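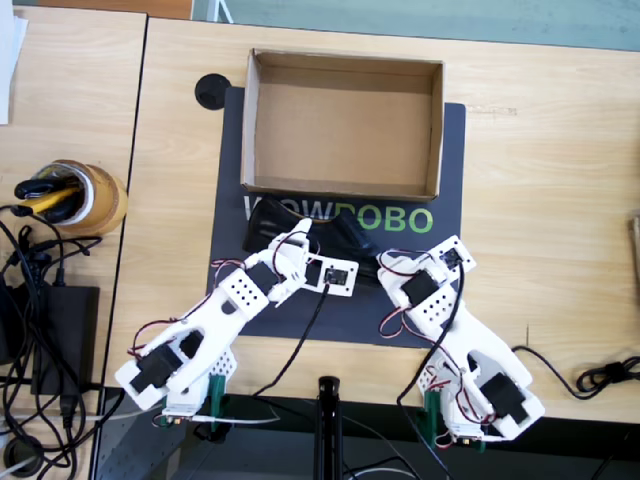

Figure 1. Poste de rangement, carton ouvert en haut du tapis. Cliché : Perrine Lacroix, projet Tumel.

3.2. Le poste de rangement et son contenant

L'étude du rangement domestique et de bureau a longtemps privilégié le meuble : l'armoire, le tiroir, l'étagère. Le contenant provisoire, et au premier chef la boîte en carton, y occupe une place secondaire, alors même que les enquêtes conduites dans le cadre du projet Tumel montrent qu'il constitue le premier lieu de dépôt des objets souples. Nous appelons ici objet souple tout article qui ne conserve pas seul sa forme lorsqu'il est posé : étui, sac, vêtement, chiffon. La présente section décrit le poste retenu pour l'observation de cette catégorie et précise les termes employés dans la suite de l'article.

Le plan de travail est un bureau en bois clair, partiellement recouvert d'un tapis gris foncé. Le carton, de teinte brune et dépourvu de couvercle, est placé au fond du poste (figure 1). Son bord inférieur mord sur le tapis, tandis que son bord supérieur le dépasse légèrement et rejoint le bois. Cette position à cheval a été discutée lors de la préparation du protocole. Annick Deschamps proposait de centrer le contenant sur le tapis afin de disposer d'un repère constant ; Jérémie Gilbert a fait valoir que, dans les bureaux visités en octobre, la boîte se trouvait presque toujours repoussée vers le fond, la partie proche de l'usager étant réservée à la manipulation. La seconde option a été retenue.

Les parois du carton sont basses. Un contenant profond dissimule son contenu et encourage l'accumulation ; un contenant peu profond laisse voir ce qui y est déposé, au prix d'une capacité moindre. Baudry et Lacroix ont proposé de nommer « seuil de débordement » le moment où un objet souple, une fois déposé, dépasse la hauteur des parois. Nous reprenons cette expression, en la limitant aux boîtes sans couvercle. Pour les boîtes fermées, la notion de résistance à la fermeture, telle que la définit le rapport Skedusix, demeure préférable.

L'objet à ranger est noir. À l'état froissé, il se lit mal : ses contours se confondent avec le tapis sombre et seul le lettrage imprimé, qu'il masque en partie, permet d'en apprécier l'étendue. Ce faible contraste correspond à une situation fréquente dans les intérieurs étudiés, où les étuis et les sacs sombres sont laissés sur des surfaces de même valeur. Sur les 14 foyers de l'enquête préliminaire, 13 déclaraient avoir déjà cherché un article de ce type alors qu'il se trouvait sur le plan de travail. Le choix d'un tapis plus clair a donc été écarté, bien qu'il eût facilité le dépouillement.

La grille de Wilma Baxter, établie pour le fonds Poulain, distingue 2 conduites de rangement pour les objets souples — le dépôt direct, sans mise en forme préalable, et le dépôt après pliage. Nous y ajoutons une conduite intermédiaire, le tassement, par laquelle l'objet est réduit en volume sans être plié. La grille ainsi complétée comporte 3 modalités, codées séparément par deux lecteurs. Les désaccords portent pour l'essentiel sur la frontière entre tassement et pliage, un objet ramené sur lui-même pouvant présenter un pli net sans que celui-ci ait été recherché.

L'aspect de surface a également été relevé. Vu de près, un objet noir et brillant prend une apparence presque rigide : les reflets étirés en soulignent la longueur, l'extrémité arrondie paraît pleine, et un bourrelet suffit à suggérer une forme stable (figure 2). Le lecteur est alors tenté de le classer parmi les objets à forme fixe.

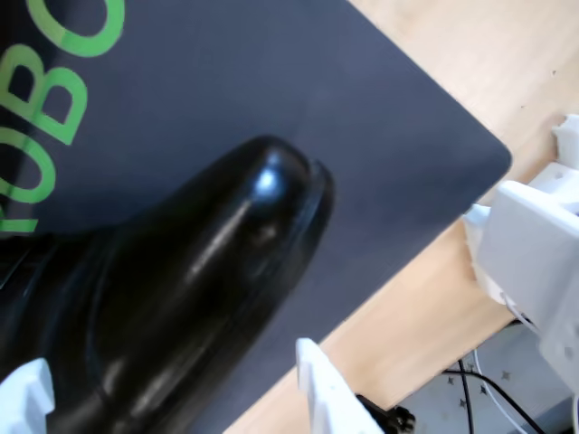 3.3. Codage des conduites de dépôt

Chaque séquence est découpée en unités correspondant à un dépôt. L'unité s'ouvre au premier contact avec l'objet et se clôt lorsque celui-ci repose dans le contenant ou à côté de lui. Les reprises sont rattachées à l'unité en cours, conformément à l'usage établi par le manuel Galludetti.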